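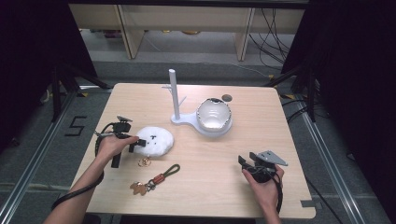

28 Feb 2019. Open afternoon, Munro building, ground floor

Writing this up while it's fresh. Gregor, skip to the list at the bottom if you're short of time, but please read the rest at some point because it was a really good day!

Doors opened after lunch and the Velwood party were first in, still in their coats. I'd planned to start with slides. Eilidh Lamont took one look at them all drifting towards the table and said forget the slides, so we went straight to the hand-held grippers and I talked over the top while she worked. Much better. I'd like to do it in that order every time from now on.

The plush was the crowd favourite by miles. It's a white fluffy thing with a little face and everybody wants to see it picked up. It's a nice one to begin with, too, as people can see the jaws go in from the side and they get the idea straight away: one hand on each grip, you do the job yourself, and the recording is what the arm learns from later. A man from Skirov asked why we don't just drive the arm with a joystick. I let him try both after the break and he came back grinning. He said he'd forgotten about his hands after the first few goes, and I wish I'd written down his exact words.

The gold ring is another matter. Lying flat on the wood it gives you next to nothing to get hold of, and most visitors ended up chasing it towards the edge. One girl from the Jillusstead school group worked out that she could pin it with one gripper and tip it up with the other. I had not thought of that. Eilidh had her show it again to the whole group, and I want it tried properly next week.

Keychain: good talking point. The cord goes wherever it likes and the gingerbread man swings about when you lift it by the loop. Hanging it on one of the mug tree pegs took me 3 tries with everybody watching, and I got a round of applause, so no harm done.

Nobody was let loose on the wavy-edged bowl. Eilidh moved it once, very slowly, and the room went quiet. I think people learned more from watching her slow down than from anything I said about force.

The cables want sorting before we do this again. They hang down from both grips and the shorter visitors kept catching them with their sleeves. Cable talk also ate up 2 whole question slots.

To do:
- Gregor Imrie to look at clipping the cables to a wrist strap
- pin-and-tip on the ring, both hands, try it left and right
- print another 100 handouts, we ran out before the last group
- reply to Velwood, they want to come back in September and bring their own parts
- ask the school if they'd like a longer session

Left the table set out as it was. Please don't tidy it, I want to start from there in the morning.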